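Lab automation

A Robot Arm for the Lab Bench, Tested on Screen First

Shares 100 | Comments 20

Small labs have been asking for the same thing for years: a robot that moves plates from one instrument to the next without taking over the whole room. Randus, a company based in Oakley, now sells a package meant to do that. It is called Planora, and it comes in two parts. The first is a planning service, in which the company builds a virtual copy of the customer's bench and runs the work on it. The second is the hardware.

Customers can buy the planning service alone. Jairo Alvarado, who runs sales for Randus, expects many of them to stop there for a while. "People want to know if the arm will reach before they sign for the arm," he says. "That seems fair to me."

The process starts with a form and a set of measurements. The lab lists its instruments, the plates and tip boxes it uses, and the steps it wants to hand over. Randus sends back a first layout in 5 working days. The customer can then ask for changes, such as moving the liquid handler to the other end or adding a second tray for plates.

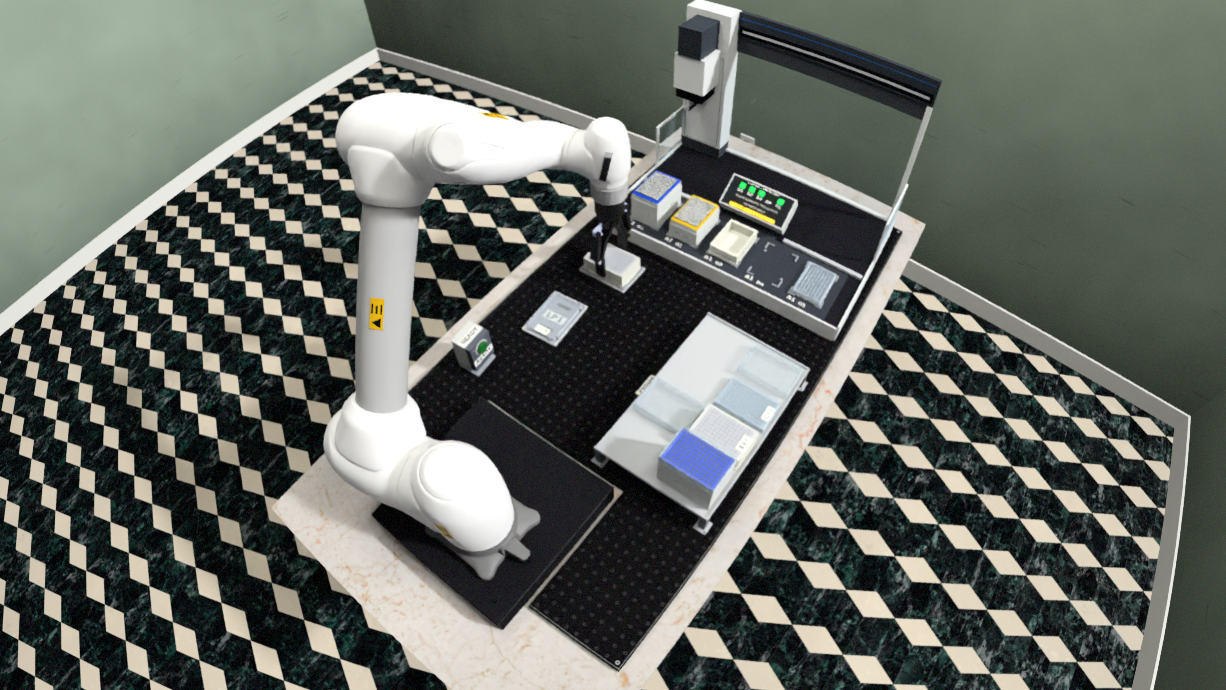

A Planora bench layout in simulation, with the gripper over a small white plate beside the liquid handler's deck.

The layout shown here is close to what Randus calls its standard bench. The arm sits on a base plate at one end and the liquid handler is at the other. Between them is a black breadboard with a grid of holes, and a light grey tray for labware. The status box near the arm and the display behind the deck are modeled too, so that staff can get used to where the signals will be.

Alano, a contract testing lab, was one of the first customers. Its lab manager, Arnulfo Escobar, sent in his measurements in January and went through three versions of the layout. The first had the arm on the wrong side for his staff, who load plates by hand in the morning. The second left too little space to clean behind the liquid handler. The third is the one he bought.

Escobar likes the service but has complaints. The labware library is good on common plates and tip boxes and thin on anything else. His lab uses an older reservoir that had to be drawn from scratch, and that was billed as an extra. He also found the editing tool slow on the lab's own computers – he ended up doing most of the work at home.

He is more positive about the handoff to the real bench. The positions from the virtual layout were loaded as a starting point, and a technician then corrected them one by one with a plate in the gripper. It took a day and a half. Escobar had set aside a week.

The planning service costs $3,443 per bench, with three rounds of changes included. Randus takes that amount off the price if the customer orders the hardware later. Support is by phone and email on weekdays, and a site visit is charged separately.

Labs that run one fixed method all year will get the most from it. Those that change methods often should ask how much each new layout will cost them, and get the answer in writing. Alvarado says a subscription for such customers is being worked on – he would not give a price.

Contact the editors | Copyright, all rights reserved | Back to top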